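27/09/2018

**Pilham revises storage rules for imported bananas**

The Pilham wholesale market will apply new temperature limits to its banana ripening rooms from December, following a review of spoilage records kept by tenants over the past two seasons. The limits cover all 26 rooms in the east hall and replace a set of guidelines that had no binding force.

Under the new rules, pulp temperature must be logged at 3 points in each room: at the door, at mid-depth and against the rear wall. Air temperature readings alone will no longer be accepted. Tenants must keep the logs for 200 days and produce them on request.

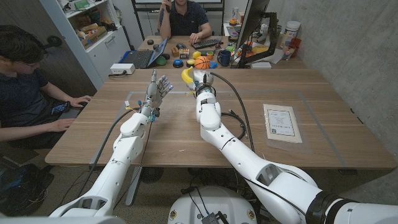 Marisol Cárdenas, the market's head of produce standards, said the older guidelines assumed that air and fruit temperatures track each other closely. They do not during the first stage of ripening, when the fruit gives off its own heat and tightly stacked boxes hold it in. The records showed warm spots near the rear wall in rooms where the air sensor reported normal values for the whole cycle.

Prodine, the largest tenant in the hall, handles up to 1,000 boxes per cycle and already measures pulp temperature by probe. The company has asked for a longer interval between readings at night, when the doors stay shut. A decision on that request is pending.

Smaller tenants raised the cost of equipment. Rigoberto Ponce, owner of the Ponce fruit business, said his rooms date from the original construction of the hall and have no cable route to the rear wall. He expects to use hand probes at first — a method the rules allow, provided each reading is signed and timed.
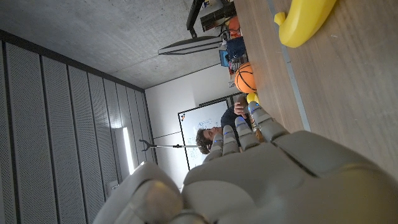

Ethylene dosing is not covered by the revision. Cárdenas said the market looked at a common dosing schedule but found too much variation in fruit age on arrival to set one. Venting times also stay at the discretion of each tenant.

Orkeck, which maintains the refrigeration plant, will check the fans and door seals in every room before the rules take effect. Rooms that fail the check can remain in use for cold holding but not for ripening until repairs are complete. The inspection order will be posted at the east hall office, and tenants who need a room emptied for access will be given written notice.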